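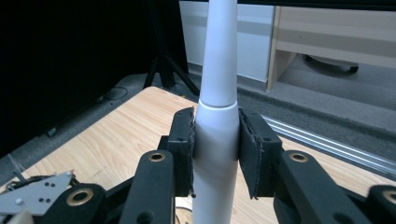
According to Plaltent's support desk the linings will do another month, and the grip drift is down to us not re-zeroing after the last strip-down. I have their reply pinned over the bench. I don't believe the first half and only half believe the second.

Notebook, hand-held gripper no. 4, April, started 9.40.

State as found. Grey lining frayed on both fingers, on the inner edge and tip of the left one and along the outer rim of the right. The Plaltent sheet calls this "cosmetic edge wear". Maybe. But a ragged edge on a tapered part is where I would expect slip to start, and the white tapered piece is what we check with. I would like to see whatever test they based the word on. I asked, and got the sheet again.

Cycle log says 1017 closes on this set. The previous set was changed at 289 because someone didn't like the look of it, with no measurements written down before or after, so we can't say whether that was early or late. Please, whoever does the next one, write something down.

Zeroing. Did it the way the sheet says: fingers fully closed on nothing, hold, store. Reading came back at 196 counts against the stored value. Opened, closed, did it again, same figure. So there is an offset and support has a point. What they haven't shown is that it comes from the strip-down. Compressed lining would shift the closed position too, and the sheet has us zero on the lining. If the lining packs down we are chasing it every time we store a new value. I stored it anyway.

Bushings. Brass, in the black links. Rocked each link by hand with the fingers open. Left side tight. Right side has a little play that I can feel but not measure with what's in the drawer, and I'm not going to put a number on it. Rusu's build note says to run them dry. There is grease on the shelf and a long history of people here using it. Don't. It picks up fibres from the lining and goes to paste.

Finger screws nipped up, none of them moved much. Cable near the base of the linkage checked through full travel by hand, no snagging. I still think the loop is longer than it needs to be.

Replacement lining. Two choices: the Plaltent pads, cut to size and priced accordingly, or the Pollness sheet, which we would cut ourselves. The Gullano people swear by Pollness and say it never frays. They also change theirs far more often than we do, so I'm not sure what "never" is worth. My plan is one finger of each on the spare pair, same part, same closes, and look at both edges. Mixed linings may pull the part off centre, in which case it's a bad test and I'll do the pairs one after the other.

Until then: leave the old linings on, no trimming the loose threads with a knife (the left one is ragged enough already), and re-zero at the start of each session. Write the reading in the back of this book before storing it. If it keeps creeping the same way without anyone touching a screw, I'm sending the page to Plaltent – with the sheet stapled to it.

Still to do: find the proper gauge for the right-hand play. Order Pollness offcuts.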